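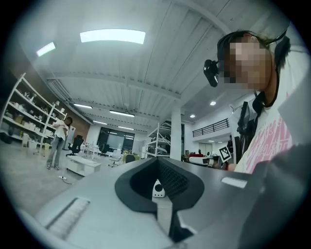 그리퍼를 내려다보며 살피는 작업자, 머리에는 카메라 밴드

손에 드는 그리퍼 작업 수칙, 자주 묻는 질문
Edar 현장 안내 > Kevusbridge 작업장 > 자주 묻는 질문
마지막 수정: 2020년 9월 10일

안녕하세요, Kevusbridge에서 시연 작업 수칙을 맡고 있는 사람입니다. 수칙 본문은 따로 있는데요, 길고 딱딱해서 다들 저한테 메신저로 물어보시더라고요(저라도 그럴 것 같아요). 같은 답을 자꾸 쓰다 보니 아예 페이지를 하나 만드는 게 낫겠다 싶었습니다. 본문과 이 페이지 내용이 다르면 본문이 맞습니다. 그리고 다른 곳을 발견하면 저한테 꼭 알려 주세요!

수칙 본문은 누가 썼나요?

초안은 Lucyna Ostrowski 님이 쓰셨고, 7월에 제가 넘겨받아서 고치고 있어요. 안전 항목은 지금도 Irena Chmielewska 님이 검토하십니다. 제가 혼자 바꿀 수 있는 건 촬영 절차랑 파일 이름 규칙 정도고요, 장비를 몸에 거는 방법이나 바닥 구역에 대한 항목은 두 사람이 다 확인해야 바뀝니다. 그래서 그쪽 제안은 반영이 좀 늦어요. 잊어버린 게 아니니까 조금만 기다려 주세요.

산업용 로봇 안전 규정을 그대로 따르면 되는 것 아닌가요?

저도 처음에 그렇게 생각했어요. 그런데 막상 읽어 보면 울타리, 비상 정지, 로봇 팔의 속도 제한 같은 이야기가 대부분이잖아요. 우리가 하는 시연 작업은 사람이 그리퍼를 직접 들고 움직이는 거라서 딱 맞아떨어지는 항목이 많지 않습니다. 반대로 우리한테 정말 필요한 것들, 예를 들면 팔을 얼마나 오래 들고 있어도 되는지, 머리에 카메라를 쓴 채로 뒷걸음질을 해도 되는지 같은 건 직접 정해야 했어요. 회사 전체에 적용되는 안전 규정은 당연히 그대로 지켜야 하고, 우리 수칙은 그 위에 얹는 거라고 보시면 됩니다. 로봇 팔이 실제로 돌아가는 구역에 들어가실 때는 그 구역 책임자 안내를 따로 받으세요.

첫날인데 어디부터 읽어야 하나요?

착용, 구역, 중단 신호. 이 세 장만 먼저 읽고 오세요. 나머지는 옆에서 한 번 보고 나서 읽는 편이 훨씬 잘 들어와요. 첫날에는 녹화를 하지 않습니다. 장비를 들고 걷고, 앉고, 일어나고, 물건을 집었다 놓는 연습만 하다가 가시게 돼요. 심심하다는 분도 계신데 저는 이 규칙만큼은 양보를 안 합니다.

머리 카메라 밴드는 얼마나 조여야 하나요?

고개를 숙였다가 들었을 때 밀리지 않을 만큼요. 관자놀이가 눌리는 느낌이 들면 이미 너무 조인 거예요. 밴드를 쓴 다음에 바닥을 한 번 보고, 양손 그리퍼를 한 번씩 보고, 정면을 보세요. 그러고 나서 옆 사람한테 화면을 봐 달라고 하시면 됩니다. 혼자 화면을 보려고 고개를 돌리면 각도가 또 바뀌거든요(제가 첫 주 내내 그랬어요).

앞머리가 카메라에 걸리는 분은 묶거나 핀으로 고정해 주세요. 긴 머리는 어깨끈에 끼지 않게 뒤로 넘기시고요.

어깨끈은 꼭 매야 해요? 잠깐 할 건데요.

네, 꼭 매야 해요. 잠깐 한다고 하고 잠깐만 한 분을 제가 아직 못 봤습니다. 끈 길이는 사람마다 다르니까 앞사람이 쓰던 그대로 메지 말고 매번 다시 맞추세요. 한쪽 어깨에만 무게가 걸린다 싶으면 시작하기 전에 말씀해 주시고요. 작업 도중에 고쳐 매면 그 회차는 처음부터 다시 찍습니다.

한 번에 얼마나 오래 할 수 있나요?

연속으로는 여섯 회차까지예요. 그다음에는 장비를 전부 내려놓고 쉽니다. 그리퍼만 내려놓고 카메라는 쓴 채로 앉아 계시는 분들이 있는데 그건 쉬는 걸로 안 쳐요. 목도 쉬어야 하니까요.

회차 길이는 과제마다 달라서 시간으로 못 박지 않았어요. 이걸 시간으로 바꾸자는 의견이 꾸준히 들어오고 있고, 저도 반쯤은 동의합니다. 방석 정리 같은 과제는 금방 끝나는데 선반 정리는 한참 걸리거든요. 다음 개정 때 다시 이야기해 볼게요.

시작하기 전에 물건은 어떻게 놓아야 하나요?

과제 카드에 적힌 대로 놓되, 매번 똑같이 놓지는 마세요. 처음 오신 분들이 제일 헷갈려 하시는 부분이에요. 정성껏 같은 자리에 맞춰 놓으시는데, 그렇게 모은 기록만 있으면 로봇이 물건이 조금만 옮겨져도 헤맬 수 있어요. 카드에 '의자 위'라고만 되어 있으면 의자 위 어디든 괜찮고, 돌려 놓아도 괜찮고, 다른 물건에 살짝 걸쳐 있어도 괜찮습니다. 대신 카드에 없는 물건을 새로 가져다 올리는 건 안 돼요. 그건 다른 과제가 되어 버리니까 저한테 먼저 물어봐 주세요.

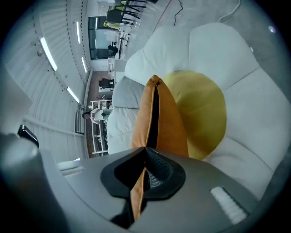 부드러운 물건을 집는 규칙은 딱딱한 물건 규칙이랑 따로 보셔야 해요. 컵이나 상자는 어디를 잡았는지가 비교적 분명한데, 천은 잡는 순간 모양이 바뀌고 손을 조금만 틀어도 또 바뀌잖아요. 그래서 수칙에는 '가장자리나 접힌 부분을 잡고, 잡은 다음 한 박자 멈춘다'라고만 적어 두었습니다. 주황색 방석처럼 접힌 모서리가 패드 위로 올라오고 천 자락이 패드 아래로 늘어지는 정도면 합격이에요. 모서리를 따라 난 검은 선이 지퍼인지 봉제선인지 헷갈릴 때는 지퍼라고 생각하고 다뤄 주세요. 손잡이가 패드에 씹히면 천도 상하고 패드도 상해요. 옆의 물건에 겹쳐 있더라도 손으로 미리 떼어 놓지 마시고 겹친 그대로 시작하시면 됩니다.

세게 쥐면 더 안정적인 것 아닌가요?

떨어뜨리기 싫은 마음은 너무 잘 알아요! 그런데 세게 쥐는 버릇이 들면 부드러운 물건이든 딱딱한 물건이든 늘 끝까지 닫아 버리게 돼요. 물건이 미끄러지지 않을 만큼만 쥐는 게 기준이고, 조금 미끄러지면 고쳐 잡으셔도 됩니다. 고쳐 잡는 동작도 기록으로 쓸모가 있어요. 손목이나 손가락이 뻐근해지는 분은 대체로 너무 세게 쥐고 계신 거니까 그 신호도 참고하시고요.

떨어뜨리면 바로 중단해야 하나요?

바닥에 떨어졌는데 주울 수 있는 위치면 그리퍼로 주워서 계속하세요. 구역 밖으로 굴러갔으면 중단입니다. 쫓아가지 마세요. 제발요. 카메라를 쓰고 굴러가는 물건을 쫓아가다가 의자에 무릎을 박은 사람이 바로 저예요.

중단할 때는 그리퍼를 든 채로 "중단"이라고 소리 내어 말하고, 옆 사람이 녹화를 끈 걸 확인한 다음 장비를 내립니다. 이 순서는 바꾸지 마세요. 말없이 먼저 내려놓으면 옆에서는 작업이 이어지는 줄 알고 다가오지도 않아요.

마커를 손으로 가리면 안 된다고 들었는데, 어디까지가 가린 건가요?

그리퍼에 달린 흑백 사각 마커 말씀이시죠. 손가락 끝이 스치듯 지나가는 건 괜찮습니다. 소매가 내려와서 계속 덮고 있으면 안 되고요. 소매 긴 옷을 입고 오셨으면 걷어 올리시거나 밴드로 고정해 주세요. 마커 면에 손때가 묻었으면 마른 천으로만 닦습니다. 물티슈는 쓰지 마세요.

마커 모서리가 들떴다면 직접 누르지 말고 장비 담당한테 넘겨 주세요. 잘 붙인 것 같아도 조금 틀어져 있으면 그날 기록을 통째로 다시 봐야 해요. 작업장 안 스탠드에 세워 둔 마커도 마찬가지예요. 지나가다가 건드리셨으면 괜찮아 보여도 말씀해 주세요. 혼내지 않습니다!

바닥 테이프는 밟으면 안 되나요?

밟아도 됩니다. 테이프는 밟지 말라는 선이 아니고, 녹화 중에 구경하는 사람이 들어오지 말라는 선이에요. 과제에 쓰는 물건은 이 선 안에서 시작하고, 장비를 든 사람은 필요하면 선 밖에 서도 괜찮아요. 옆을 지나가는 분들은 녹화 중인지 먼저 보시고, 잘 모르겠으면 돌아서 가 주세요. 테이프가 일어난 곳은 보이는 사람이 바로 떼고 새로 붙입니다. 새로 붙일 때는 원래 모양을 따라서요. 임의로 넓히거나 줄이지 말아 주세요.

바닥에 전선이 있으면 작업을 못 하나요?

전선이 하나도 없는 바닥이면 제일 좋겠지만 그런 날은 드물어요. 그래서 수칙은 '어디에 있는지 알고 시작한다'로 정했습니다. 장비를 들기 전에 자기가 움직일 길을 맨눈으로 한 번 걸어 보고, 발에 걸릴 것 같은 전선은 치우거나 방향을 바꾸고, 못 치우는 전선은 옆 사람한테 위치를 말로 알려 주세요. 그리퍼에서 나오는 케이블은 팔 안쪽으로 너무 팽팽하지 않게 늘어뜨리시고요. 팔을 끝까지 뻗었을 때 당겨지면 짧은 겁니다.

뒤로 걷는 동작은 되도록 피하시고, 꼭 필요한 과제라면 보조 한 명이 뒤에 섭니다. 보조는 몸을 잡지 말고 말로만 안내해 주세요.
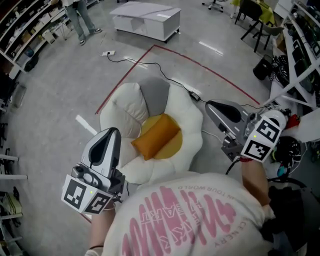 보조를 서는 분들께 하나만 더 부탁드리자면, "조심하세요"라는 말은 별 도움이 안 되더라고요. "오른발 뒤에 선 있어요"처럼 어디에 뭐가 있는지를 말해 주세요. 그리고 보조도 녹화 중에는 휴대전화를 보지 않습니다. 급한 연락이 오면 교대할 사람을 부르고 나서 받으시면 돼요.

두 손을 꼭 다 써야 하나요?

과제 카드에 양손이라고 적혀 있으면 양손으로 하셔야 하는데, 그렇다고 두 손이 항상 같이 움직여야 한다는 뜻은 아니에요. 한 손이 잡고 다른 손은 가만히 기다려도 됩니다. 기다리는 손은 편한 높이에 두시고, 허리에 얹거나 등 뒤로 돌리지만 말아 주세요. 카메라에서 한쪽 그리퍼가 한참 안 보이면 나중에 맞추기가 정말 힘들어요.

왼손잡이이신 분들, 순서를 바꿔서 하셔도 괜찮냐고 많이 물어보시는데 대환영입니다. 기록지에 표시만 해 주세요.

표시등은 언제 확인하나요?

시작 전 점검표에 들어 있어요. 양쪽 그리퍼의 표시등을 같이 보고, 한쪽만 이상해도 시작하지 않습니다. 점검표는 네 항목이에요. 착용, 표시등, 마커, 바닥. 소리 내어 읽고 옆 사람이 "네" 하고 대답하는 방식인데, 처음엔 좀 쑥스러우실 거예요. 며칠 지나면 점심 먹으러 가면서도 하게 됩니다.

점검표를 건너뛰고 찍은 회차는 잘 나왔어도 제출하지 않아요. 아깝다고들 하시지만 예외를 한 번 두면 계속 예외를 두게 되더라고요.

제 회차가 반려됐는데, 제가 뭘 잘못한 건가요?

꼭 그렇지는 않습니다. 7월에 모은 1342회차 가운데 389회차가 반려됐는데, 그중에는 작업하신 분과 상관없는 이유도 많았어요. 카드 문구가 애매해서 사람마다 다르게 이해한 경우도 있었고(제가 쓴 카드였습니다, 죄송해요), 누가 구역 안으로 들어온 경우도 있었고요. 반려 사유는 Zekex 검토 화면에서 볼 수 있습니다. 사유가 '기타'로만 되어 있으면 검토한 사람한테 물어보세요. 원래 '기타'는 한 줄 설명을 꼭 적어야 하는데 빠뜨리는 분이 계세요.

반려 수를 개인 평가에 쓰지 않는다는 것도 본문에 적혀 있습니다. 이 문장은 Lucyna 님이 초안부터 넣어 두신 거고 저도 절대 안 뺄 생각이에요. 반려가 무서워지면 실수를 숨기게 되고, 그러면 저는 뭘 고쳐야 할지 알 길이 없어요.

실수한 회차는 지워도 되나요?

직접 지우지 마시고 '실수'로 표시해서 그대로 올려 주세요. 지울지 말지는 검토 단계에서 정합니다. 딱 하나 예외가 있어요. 동의하지 않은 분의 얼굴이나 개인 물건, 읽을 수 있는 서류가 찍혔을 때는 올리기 전에 바로 저나 Irena 님한테 알려 주세요. 이때도 혼자 지우지는 말고요.

얼굴이 찍히는 건 어떻게 처리하나요?

작업하시는 분들은 첫날에 동의서를 쓰시고, 그 뒤에도 언제든 철회할 수 있어요. 카메라 각도가 넓어서 멀리 계신 분까지 들어오는 일이 흔합니다. 얼굴은 검토 화면에 올라가기 전에 가려지는데, 자동 처리가 놓치는 경우가 있으니 검토하시는 분은 사람이 나오는 구간을 한 번 더 봐 주세요. 손님을 작업장에 모시고 오실 때는 문 앞에서 먼저 말씀드리고, 불편해하시면 녹화가 끝날 때까지 밖에서 기다려 주시면 됩니다.

이름표나 사원증은 주머니에 넣거나 자리에 두고 오세요.

'Kushwaha 규칙'이 뭐예요? 다들 아는 것처럼 말하던데요.

아, 이거 설명이 본문에 빠져 있죠. Kushwaha는 우리가 처음으로 했던 정리 과제의 이름이에요. 그때 만든 규칙이 '물건을 놓고 나서 손을 완전히 뗀 다음에 끝났다고 말한다'였는데, 그 과제가 끝난 뒤에도 이름만 남았습니다. 그러니까 누가 "Kushwaha 지켜 주세요"라고 하면 물건에서 그리퍼를 확실히 떼고 멈춘 다음에 종료를 말하라는 뜻이에요. 본문에는 '종료 조건' 장에 들어 있습니다. 이름은 바꿀까 했는데 다들 반대하셔서 그냥 둡니다.

작업이 끝나면 어디까지 치워야 하나요?

그리퍼는 패드가 바닥에 닿지 않게 거치대에 놓고, 카메라 밴드는 닦아서 걸어 두세요. 쓰신 방석이나 물건은 다음 과제 카드를 보고 거기에 필요 없는 것만 치우시면 됩니다. 다 치우고 퇴근하셨는데 다음 조가 똑같은 걸 다시 꺼내는 일이 꽤 있었어요. 멀티탭은 끄기 전에 충전 중인 장비가 있는지 꼭 봐 주시고요.

다른 작업장에서 이 수칙을 가져다 써도 되나요?

그럼요, Edar 안에서는 자유롭게 쓰셔도 돼요. 다만 바닥 구역 항목은 Kevusbridge 작업장에 맞춰 쓴 거라 그대로 옮기면 안 맞는 부분이 나옵니다. 우리는 한 공간에서 여러 일을 같이 하고 지나다니는 사람도 있어서 그쪽이 유난히 자세해요. 가져가실 때 버전을 적어 두시면 나중에 바뀐 부분을 알려 드릴 수 있습니다.

여기 없는 건 어디에 물어보나요?

수칙 채널에 올려 주세요. 개인 메시지로 주셔도 답은 드리는데, 채널에 올라온 질문부터 이 페이지에 옮기고 있어요. 착용하다가 아프거나 장비에서 이상한 소리가 나는 건 질문으로 남기지 마시고, 그 자리에서 중단하고 가까운 담당자를 불러 주세요.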